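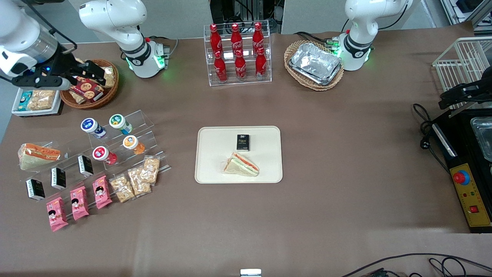 Should a beginner dive with a guide on every trip? For the first 30 dives I think a guide is worth the money, even on an easy reef.

Home | Dive Sites | Opinion | Gear | Contact

Filed under: Opinion, Safe Diving
Reading time: 4 min

I learned to dive at Greslow, where the bay is calm and the bottom is sand. After my course I believed that I was ready for everything. Then in August I went with a friend to the wall at Prudach. We had no guide, and we used my air much too fast against the current. I came up with 30 bar and a bad feeling in the stomach.

Many divers say that a guide makes you lazy. I understand this, but a good guide shows you how to read the water, and this you cannot learn from a book. In my opinion the dive centers should ask for it, and they should also keep the groups small, four people at most.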